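Kornitz Bench Safety Handbook, second edition — review
Posted by Behrouz Mousavi
Friday, March 23, 2018

I bought this handbook with my own money, so I will say first what it is. The Kornitz handbook is a ring-bound book for people who run small robot arms on a table and not inside a factory fence. It comes with 21 laminated cards, a pad of sign-off sheets and a wall poster. I have used it since December, and I think that is long enough to have an opinion.

English is my third language, and I was glad that the sentences are short. The older guide I had from Ornotby was written like a contract. You read one paragraph three times and still did not know if you may reach over the table or not. In the Kornitz book the rule stands at the top of the page in bold, and the explanation comes under it in smaller letters. If you are in a hurry you read only the bold.

The best chapter is the one on setting out the bench. It asks you to decide before the run which objects belong on the table, and to write them on the sheet with their usual places. It also asks for a clear strip at the front, with no tools, cups or phones in it. For plates and bowls there is a separate page about stacks, see-through plastic and thin rims, and this page alone was useful to me. A clear plastic plate should be tested by itself before it goes in a mixed row with solid colours. I did not do this before, and I lost many afternoons looking for a fault in the wrong place. 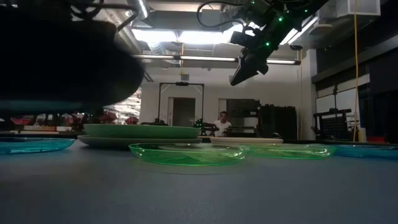

The second chapter is about people. Every run has one named watcher, and the watcher does not write code or answer messages while an arm has power. He or she sits or stands where both the arms and the table can be seen, with the stop button in reach. The book is strict on this point and I agree with it. It is less clear on where the other people in a shared room should be. It says "at a suitable distance", and I wanted a number, or at least a way to work out the number from the reach of the arm. My colleague thinks a number would be wrong for half the readers. Maybe he is right, but then give us the method.

Chapter 3 is for two arms over one table, and it is the reason I paid for the second edition. The advice is simple. While one gripper holds something, the other stays high and open until its turn. A wide object counts as part of the arm, so you must add its full width when you plan the space between the two. The book also wants the stop button tested with an object in the grip, to learn if the gripper keeps it or lets it go. Ours let it go. It was a cheap plate — still, I prefer to learn this with a cheap plate.

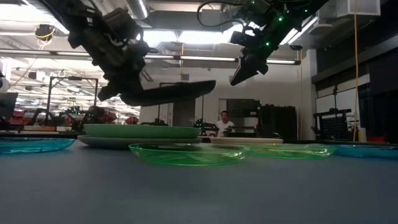

Cables get only one page, and this I find too little. The page tells you to check them at the start of the day with the arm moved slowly to each end of its reach. Good, but it says nothing about how much slack to leave at the wrist, and for me this is where the trouble begins. The Caputo leaflet, which is free, has a better drawing of it. I have printed that drawing and put it behind the last card.

Some small complaints. The cards are glossy and reflect the ceiling lights, so from certain seats you cannot read them. The index sends you to page 73 for "gripper, loss of power" and the text is on another page. The poster uses a red and a brown that look the same to me from across the room. The sign-off pad is nice paper but it finishes quickly, and the refill must be ordered from Ristetti under part number 2456, with slow delivery. We now photocopy the last sheet.

Please remember also that this is a guide to good practice and does not replace the legal standards or your own risk assessment. The authors write this on the first page and I think they are honest about it.

I would recommend it to a small lab or a workshop with one or two arms. If you already own the first edition and have only one arm, keep your money. I gave my old copy to the new students and they have already coloured in the diagrams.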